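Unit 6 handout: Reading a product offer - the Kustix two-arm counter kit

Bring this to the lab session along with your notes on grippers from last time. The reading is the Kustix data sheet and the Jimton service terms. Both are in the course folder. We will treat the kit the way a buyer would, so skip the marketing pages and go straight to the tables.

1. What is being offered

The kit comes as a pair of arms, two parallel grippers, wrist housings, cabling, a control box and one license for the Layug software. It is sold by Kustix and serviced by Jimton. A stand is not included. The buyer supplies the surface to work at, and the data sheet says very little about what that surface should be. Most of the questions in this unit come out of that gap.

The license covers one pair of arms. A second pair needs a second license, even if both run from the same control box. Several groups missed this last term and their cost sheets were wrong all the way down.

2. Where it is meant to work

Kustix lists three settings: bench, counter and shelf. We are only concerned with the counter. A home kitchen counter is harder than a lab bench because the things on it were put there by people who had no robot in mind. There are sinks, hoses, bottles of different heights, and small items that roll.
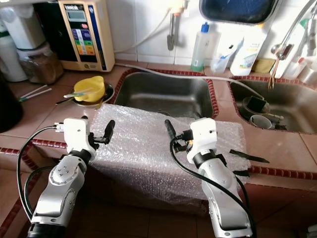 Reach is quoted from the base, with the gripper closed. Open the fingers and turn the wrist down and you lose some of it. When you fill in the worksheet, use the working reach from table 2 and leave the maximum reach from the front page alone. The difference matters most at the back of a counter, where bottles and faucets usually are.

Payload is quoted the same way, for a straight lift close to the base. Table 4 gives the lower figures for an extended arm. If your task has the arm reaching over a basin, table 4 is the one you want.

3. Cables

The cables on this kit run outside the arm. This makes them easy to replace and easy to snag. Points to check on any offer of this type:

Is the slack fixed, or can the buyer adjust it?
Is a spare set included or sold separately?
Who pays if a cable is pulled out of its connector during normal use?

For the Kustix kit the answers are: adjustable, sold separately, and the buyer after the first 30 days. The third answer is in the Jimton terms, section 8, and does not appear in the data sheet at all.

4. Water

Read the water clause twice. The arms are rated for splashes on the links only. The grippers and wrist housings have no rating. So "suitable for kitchen use" on the front page and "keep wrist assembly dry" on page 13 are both part of the same offer, and a buyer has to decide which tasks are left once both are true. Moving things beside a sink is allowed. Holding something under a running faucet is not covered. Lifting an item out of an empty basin is allowed, as far as we can tell from the wording.

5. Two arms at close range

Layug has a setting for the smallest gap permitted between the grippers. The default is 100 mm. It can be set lower, but the software then slows both arms, and the cycle times in the brochure no longer apply.

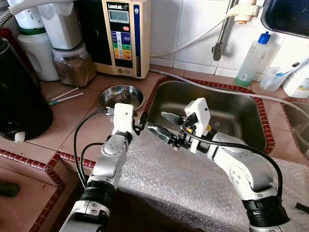 Page last changed: 24 September 2018

Handing an object from one gripper to the other needs the lower setting, and so does any task where one arm steadies a thing while the other works on it. If your group picks a task like that, use the slow cycle times in table 7.

6. Service plan

Jimton offers a yearly plan at $579 per pair of arms. It covers one visit, gripper finger replacement and software updates. It does not cover cables or shipping. The Winedden kit, which we look at in unit 7, has no plan and charges by the visit - keep your worksheet so you can put the two side by side.

7. For the lab

Work in your usual groups. Choose one counter task and write it down in a single sentence. Then go through the offer and mark each part of the task as covered, not covered, or unclear. For every "unclear", write the question you would send to the seller before signing. Give the page or section number each time.

Worksheets go in the tray by the door at the end of the session. Late ones lose a mark per day.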